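Caught Dardo Quezada at the Rilbridge shop on Wednesday, between glue-ups. He builds benches and beds to order, 35 last year. "People want a price first. I want to see the room first," he says.

Wood? Mostly local ash. Walnut if they'll wait.

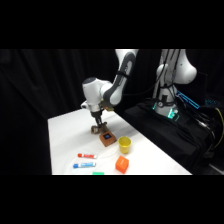
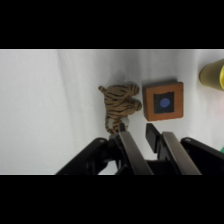

Waiting is the hard part. Up to 2 months for a bed, longer if the finish is oil. "I had a guy call every day. Every day! Nice bed tho." Bảo Bùi does the drawings now, wich helps. Next up, a run of stools for Brultmont. "Then I sleep," Quezada says, and goes to check his clamps.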